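Fevside bathrooms: progress report to Merlow
Feb 16, 2020 | 2 min read
Print | E-mail

We have spent 400 of the grant on the shared bathroom. I doubt the rest will go further. The granite top stays, though I never thought it worth keeping — it hides dirt too well. Storage is the weak point. 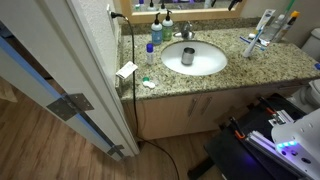 A shelf was promised in November and I would not pay for it until it is up. Soap, small bottles and what looks like a lens case still live beside the sink.

Comments (2)
Nwachukwu: A shelf won't make people tidy.
Lusau: Move the socket first.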